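Bread on Show: Session 2 Notes
Baskets, Boards and Bare Tables
Tutor: Yesenia Puma

Welcome back! Last time we got our hands into the dough, and this time we look at what happens once a loaf has cooled and has to go in front of people. I love this part of the course. A good loaf deserves a good place to sit, and you can change how it looks on a stall with almost no money at all.

Before you come, please read the Irstead bakery sheet from your folder and bring one container from home. Anything goes – a bread bin, a roasting tin, your gran's fruit bowl.

1. Start with the surface
Clear it completely, then put back only what you need. Pale surfaces show off a brown crust beautifully, but they also show every crumb, so keep a soft brush nearby. Dark wood is more forgiving and looks lovely with floury loaves, a bit less so with rye. If you have a cloth, iron it. Creases look much worse under hall lighting than they do in your kitchen.

2. Choosing a basket
Line it with clean cotton or greaseproof paper before any unwrapped bread goes in. Shallow baskets suit rolls and buns. Deep ones want something in the bottom to raise the bread, or the first ten customers will take the top layer and the rest will vanish from view. A folded tea towel does the job nicely. At the Mundlow spring fair in April we put out 200 rolls in the morning and topped up from a crate under the table as we went, and the baskets looked full right up to closing.

3. Colour and contrast 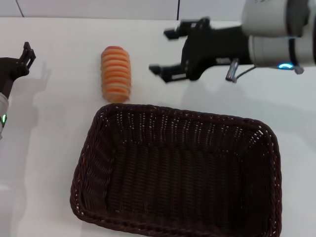 Contrast is my favourite thing to teach, and it costs nothing! Put your plainest loaf next to your darkest basket and step back a couple of paces. Orange stripes against dark brown wicker on a white table make a strong mix, and with those three colours you hardly need any decoration. Try the same with a seeded loaf and a pale willow basket, then swap them over and see which you prefer.

4. To try at home
Set out one loaf in three different ways and jot down a line on each. Use daylight if you can, about 10 in the morning is ideal in my kitchen. Bring your notes to the next session, where we move on to labels and the Wolard price cards.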